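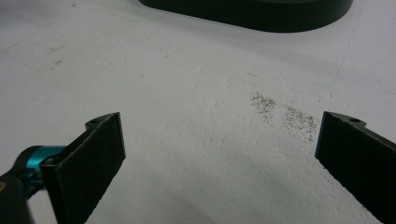 Home | Reviews | Workshop | Storage | About

Nillwood matte white work top, 120 x 70 cm
July 2025
By Shoaib Satti

The Nillwood is a plain white work top sold without legs. It measures 120 by 70 cm, is 25 mm thick and comes with four steel brackets and a bag of screws. I bought mine in January to replace a gloss top from Jilwood that had started to lift at one corner.

Assembly. The underside is not pre-drilled. Bracket positions are given in a drawing on the back of the instruction sheet, measured from the long edge, and the drawing is correct. I used an existing Drutent frame, whose bolt pattern needed two new holes. The core drills cleanly at low speed. Fully mounted, the top showed no sag that I could find with a straightedge.

Finish. The surface is matte with a faint texture. Glare from an overhead lamp is much lower than on the Jilwood, and small dark parts are easy to find on it. Under light from one side it does not look perfectly even - shallow ripples and paler patches show up in the gray. They have no effect on flatness in use. Buyers who want a uniform white should look at the top from a low angle before they fix it down.

Marking. Here the Nillwood does less well. The texture holds gray scuffs, mainly from metal edges and dark rubber. A damp cloth removes dust and pencil. Scuffs need a melamine sponge, and repeated use of the sponge leaves a slightly smoother spot. Lucimara Portela has the same top in her repair room and uses dish soap with a nylon brush, which takes longer but leaves the texture alone. Neither method removed a short dark streak left by a dragged clamp.

Grip. Small parts stay where they are put. A sheet of paper slides a little more than it did on the gloss top, so I tape drawings at two corners. Writing on a single sheet with a ballpoint is acceptable, although the texture comes through in pencil.

Edges. The banding is glued tight on three sides. On the fourth there was a raised seam, which I took down with a fine file. Khương sells a similar top with rounded edges under part number 1306 - more comfortable for the forearms, but only in gray.

Verdict: a good surface for light assembly and sorting. For heavy metalwork, add a mat.

Contact | Copyright Shoaib Satti | Back to top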